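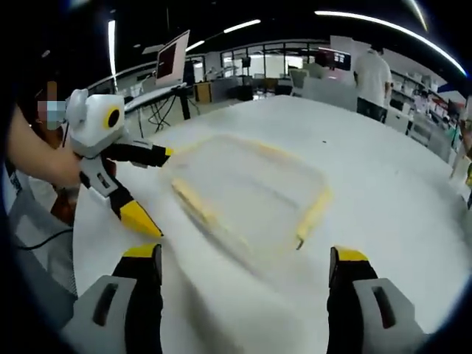 A clear plastic tray with a yellow rim on a white table.

The small tray is one of the most modest things a household can own. It has no lid and no moving part, and in most homes it was never chosen with much attention. It came with something else, or it was bought in a hurry before guests arrived. Still, when I began to ask people in Vasville how they keep their tables in order, the conversation came back to trays almost every time.

I moved here from a country where the kitchen table is used for everything. We ate on it, wrote letters on it and repaired the radio on it. My mother kept one tin tray in the middle, and before dinner she lifted the tray with all the small things inside and put it on the windowsill. This took her a few seconds. I have lived in larger apartments than hers, with many drawers, and I have never been so well organized.

At Standgate, a shop for household goods near the river, trays fill a whole wall at the back. The shop sells 600 of them in a good July, when students are moving and families prepare for the new school year. The clear ones with a colored rim sell best. I understood the reason when I took one home. On a white table a fully clear tray almost disappears, and twice I put my cup down on the edge of mine. A yellow rim tells your hand where the tray stops.

Clear plastic has a second advantage, and also a fault. You can see from any side what is lying in it, so the keys and the stamps do not hide from you. But you also see every crumb. A woven tray forgives a great deal. A clear one must be washed, with warm water and a soft cloth, and a rough sponge will leave it cloudy within one season.

Size is where most buyers make a mistake. A tray of 18 inches looks elegant in the shop, but on a table for two persons it takes the place of a plate, and soon it collects newspapers. The assistants at Brelby, the older of the town's two home shops, advise customers to measure what they want to put inside and then to take the next size up, no more. I followed this advice and I am satisfied with it.

The position matters as well. In the middle of the table, the tray is easy to reach for everybody and easy to lift away. Against the wall it becomes storage, and after a month you no longer look at it. On Mnguni Street, where I live now, my tray stays in the middle until six in the evening. Then it goes to the windowsill, and we eat.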